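Bag keeps sliding down inside my little desk bin. How do you get it to stay put?

Posted by Monique Bodin in Home & Office, Sunday, March 14, 2021

Hi everybody! I have one of those small round bins, dark gray, and I love it to bits except for one thing. Every time I drop in something with a little weight (an apple core, a tea bag) the whole bag slumps to the bottom and I end up fishing it out with two fingers. I buy the white see-through bags in rolls of 20 and they seem huge for a bin this size. Am I buying the wrong ones, or is there a trick to folding them? I would love to stop fighting with this thing!

2 replies

Ruairi Farquharson
Top helper, 1684 posts

Oh, I love this one, small bins are my favorite thing to get right! Your bags are probably fine. A bag that's a bit too big is easier to work with than one that's too small, you just have to put the extra on the outside. My way:

Shake it open first. Hold the bag by the mouth and give it a good snap so it fills with air. Thin bags cling to themselves and you want that over with before it goes anywhere near the bin.

Push it right down. Get your fist to the bottom and press the bag into the corners all the way around. If there's air trapped underneath, lift one side of the rim and let it out. A bag that hangs halfway down is the one that gets dragged in by your apple core.

Fold the top out and over. Pull the mouth wide and turn it down over the rim, a good deep cuff, at least 4 inches if you have it. Creases don't matter one bit. The plastic bunches up and makes a big floppy ring, and that's fine as long as the middle stays open.

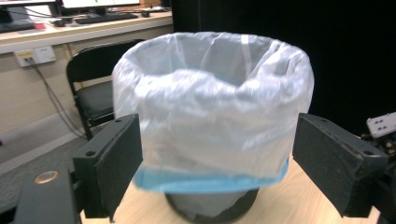
Take up the slack. Go around the outside, find the loosest part of the cuff and twist it into a little tail. Tuck the tail up under the cuff. Now the bag is snug around the bin and it can't slide in, even with a wet tea bag landing on it! If your plastic is slippery, add a wide rubber band below the rim (the fat ones that come on broccoli are perfect).

Set it down and look at it from a step back. You want the bin standing flat, the bag turned down on the outside, and a nice clear opening to drop things into.
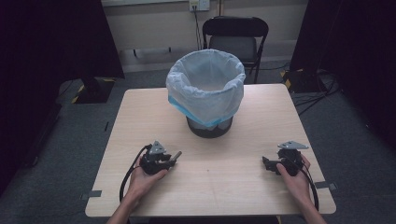
Changing it over

Untuck the tail, pull the cuff up and tie it off. I keep 2 spare bags folded flat in the bottom of the bin, under the one in use, so the next one is right there. Best habit I ever picked up, try it!

Gkikas

rubber band. done. or buy smaller bags, the Hodwood ones fit my bathroom bin ok but they rip

Monique Bodin

The twist and tuck worked!! I did the kitchen one too while I was at it. Ruairi, do you put the spares in loose or in a sandwich bag? Mine had a leak last week and I'd hate to ruin them.

Ruairi Farquharson

Yay! Loose is fine for paper trash, but go with the sandwich bag if you've got tea bags in there.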